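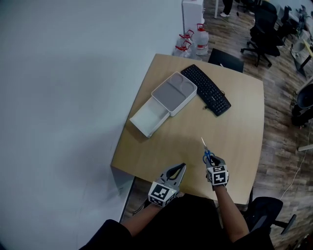 3.2 Collecting the Demonstrations

Figure 4. A demonstration for the drawer task, seen from head height. The right gripper holds a pair of scissors and the drawer of the organizer is open. Each gripper carries a cube with printed markers.

All training examples for the Stomudel policy were recorded by people holding a pair of grippers, one in each hand. No robot arm was used at this stage. The operator does the task at a table in the same way the robot will later be asked to do it, and the position of each gripper is worked out afterward from the marker cube fixed to it (Figure 4). We chose this method over teleoperation after a short trial in which new operators needed most of a morning before they could open a drawer by remote control without jamming it.

The drawer task has three steps: open the drawer, pick up one object, and place it inside. We count a demonstration as complete when the object rests fully in the drawer and both grippers have let go. Closing the drawer is recorded as a separate task with its own examples. An early version of the set joined the two, and the policy trained on it often began closing before the object was down.

We recorded 500 demonstrations of the drawer task, split evenly over ten sessions of 50. Between sessions the organizer was moved and turned on the table, and other items were placed near it or taken away. We did not clear the room. Chairs, desks and people walking past were left as they were, and the lighting was whatever the room had at that time of day.

Operators worked from a one-page guide written by Ro-un Woo. It asks them to keep both marker cubes in view of the head camera, to move at a steady pace, and to carry on after a missed grasp if the object is still within reach. Recovered mistakes were kept in the set - they turned out to be the main source of examples in which the gripper approaches the same object twice. A demonstration was thrown out if either cube was hidden for more than 12 frames in a row. Most of these losses came from the left hand, which tends to turn inward while it holds the drawer.

Scissors were the hardest object to record well. A grip on one handle alone lets the blades swing, and the swing is difficult to recover from gripper pose. The guide was changed after the second session to ask for a grip across both handles. We kept the earlier scissors recordings but gave them a separate label, and Section 4 reports results with and without them.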